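Jornetti Changing Area Set, Royal Blue
Item no. 2461

Home > Changing areas > Freestanding sets > Oval

Oval curtain enclosure by Negri, supplied with one Barka open-top crate
Price per set: $99 per month on rental, purchase price on request
Availability: built to order

Overview

The set covers two needs in rooms that were not built as locker rooms: a screened place to change, and a container for the shoes and soft items that otherwise end up on the floor. It is intended for studios, clinics, rehearsal rooms, showrooms and similar spaces with a finished indoor floor. The enclosure is freestanding. It does not attach to walls or ceiling and can go under ducts, beams and suspended lights as long as the clearance given in the site requirements is kept.

The enclosure and the crate are also sold separately. Ordered as a set, they ship together and are matched in color. Matching is done by eye under daylight. Textile and molded plastic reflect light differently, and a small difference in tone between the two parts is not grounds for return.

Curtain enclosure

The enclosure is an elongated oval. A continuous blue rim runs along the top and carries the curtains. The rim has a smooth outer face with no exposed fasteners and flares slightly at both ends.

The curtains are hung at high fullness, so that the fabric stays in tight vertical folds when closed. A flat curtain shows gaps where panels meet, and the folded arrangement hides them. The hem stops a little above the floor to keep the fabric out of mop water and away from chair casters. Drop is set at the factory from the floor-to-rim height stated on the order form. It can be shortened afterward but not lengthened.

Padded seating can be placed directly outside the enclosure. Leave room for the curtain to move.

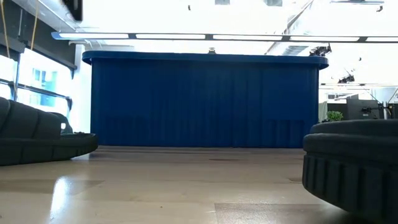
Oval enclosure in royal blue on a pale wooden floor, dark gray padded seat at left.

Curtain fabric

Color: royal blue. The folds read darker in their recesses, and the lower part of the drop may look close to navy in rooms lit from above. This is normal and does not indicate a change of dye lot.

Care: remove the panels from the rim before washing. Wash cold, hang to dry, and rehang while slightly damp so that the folds set again under the weight of the fabric. Do not tumble dry. Do not iron across the folds. Replacement panels are supplied singly; when one panel is replaced in a curtain that has hung in direct sun for a long time, expect the new one to look brighter.

Fire classification: a certificate for the fabric lot is included in the shipping documents. Keep it with the building records. Washing with fabric softener voids the classification.

Rim

The rim is not a load-bearing shelf. Light accessories may be clamped to it or set on it if the clamp face is padded and the rim does not deflect visibly. Hangers, wet towels and bags must not be hung from it. A separate hook rail for outside mounting is available from Jornetti.

Wipe the rim with a damp cloth. Abrasive pads leave marks in the smooth surface that cannot be polished out.

Barka open-top crate

The crate is molded plastic in bright blue. The floor is flat and smooth on the inside. The walls carry evenly spaced vertical ribs, which stiffen long sides that would otherwise bow under a full load. Inside corners are rounded and can be wiped out in one pass with a cloth.

Outside length: 738 mm
Rated load: 20 kg, evenly distributed
Top: open, thick rim
Lid: none; a fitted lid is not offered for this model
Wall: vertical ribs, with small slots for ventilation
Color: bright blue only

The rated load applies to a crate standing on a level floor. It does not apply to lifting. A full crate should be moved by two people or on a dolly. The crate may be slid across a hard floor when empty. When it is loaded, grit trapped under the base can scratch wood finishes, and adhesive felt strips are recommended. Strips are not included.

Crates of this model nest when empty. They do not stack when full, and a board laid across the rim does not turn them into a stacking crate.

Contents and loading

The open top and smooth floor suit items of mixed shape. Typical contents are slides and indoor shoes, rolled mats, small cushions, wraps and folded towels. Soft padded goods with a quilted or ribbed surface should be placed in last. They spring back after being compressed, and when put in first they tend to lift whatever is on top of them until it rolls over the rim.
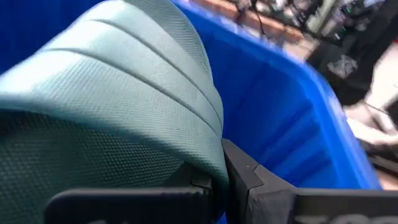
Textured fabrics pick up lint and dust more readily than smooth ones, so the crate should be wiped before such items go in. Dark rubber soles can leave transfer marks on pale fabric if the two are pressed together for a long period in a warm room. Keep footwear and textiles in separate crates where both are stored overnight. Where only one crate is available, lay a washable liner between them. A cotton pillowcase of ordinary size is sufficient for a half-filled crate.

Do not store sharp-edged metal parts in the crate. The wall between ribs is thinner than the rib itself and is the first area to be cut. Surface scratches on the floor of the crate have no effect on the load rating. A crack in the rim does, and a crate with a cracked rim should be taken out of use.

Moisture: the ventilation slots allow air through, but they are small and will not dry wet footwear. Shake off water before loading. Standing water collects in the corners and must be wiped out by hand. The crate has no drain.

Footwear layout

Shoes are best stored in pairs, straps up, with one shoe slightly overlapping the other. The overlap shortens the footprint of the pair and keeps the two from drifting apart when the crate is moved. Toe direction is a matter of house rules, but one direction per crate makes it quicker to find a size. 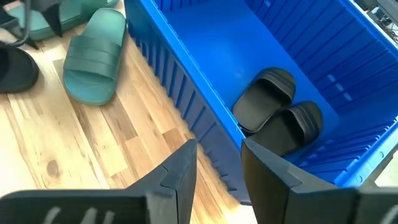

Capacity depends on how the first pair is placed. Many users drop it wherever the hand happens to be, and the rest of the load then has to be fitted around it. Two black slides set down near the middle of the crate floor, one partly over the other, leave most of the open floor toward one end and the top, with narrower areas elsewhere that are hard to use well. Starting in a corner gives a better result. The first pair goes against the ribs at one end, and following pairs are laid parallel to it until the row reaches the opposite wall. A second layer can be added with the soles resting on the straps below. Molded slides with raised ridges across the strap, like the teal-green slide on the wood floor beside the crate, grip slightly in a second layer and stay put better than smooth-strapped models. Flip-flops with a thin post should go on top of everything else.

If several colors of the same slide are in use, assign one color to a crate. Size labels on the heel are usually not readable from above once the crate is more than half full, and sorting by color takes less handling.

Site requirements

Floor: level, hard, indoor. Wood, sealed concrete, vinyl and tile are suitable. On deep carpet the enclosure may lean, and no warranty is given for that use.

Clearance: the enclosure must stand free on all sides, with enough space to walk along at least one long side. Nothing suspended from the ceiling may touch the rim. Hanging cords and cables within reach of the curtain should be tied up before assembly.

Light: place the enclosure so that the opening faces away from tall windows. Strong daylight from behind makes the silhouette of a person visible on some lighter fabrics. The royal blue fabric is denser and is less affected, but check it in the room at the brightest time of day before the position is made permanent. A linear ceiling light running parallel to the long axis gives the most even light inside.

Assembly

Two people are needed. Plan around 20 minutes for the frame and rim and somewhat more for the curtains.

Unpack the rim segments and lay them on the floor in order. The segments are marked on the inner face.
Join the segments and check that the outer face is flush at each joint.
Raise the rim onto the uprights and lock it.
Hang the curtain panels, starting at the back.
Distribute the folds evenly by hand and let them hang overnight before adjusting the hem.

The crate requires no assembly.

Scope of delivery

Rim segments and uprights for one oval enclosure
Curtain panels, royal blue
One Barka crate, bright blue
Hex key
Assembly sheet
Fabric certificate

Not included: seating, hook rail, felt strips, crate liners, dolly, footwear.

Compatibility

The Negri rim accepts curtains from the previous Brosberg oval series if the glides are exchanged. Brosberg glides are wider and will jam at the curved ends. An exchange kit is listed under spare parts. Brosberg crates have a different base and do not nest with Barka crates, although they can stand side by side.

Shipping and returns

Sets ship on one pallet. The crate is packed with the curtain panels inside it, so check the crate before disposing of the outer carton. Curtains cut to a custom drop cannot be returned. Crates can be returned unused in the original wrap. Orders placed in May ship with the June production run because the sewing shop is closed for part of the month.

Spare parts

Curtain panel, royal blue
Rim segment, straight
Rim segment, curved
Glide exchange kit for Brosberg curtains
Crate, single

State item no. 2461 and the floor-to-rim height with every spare parts order.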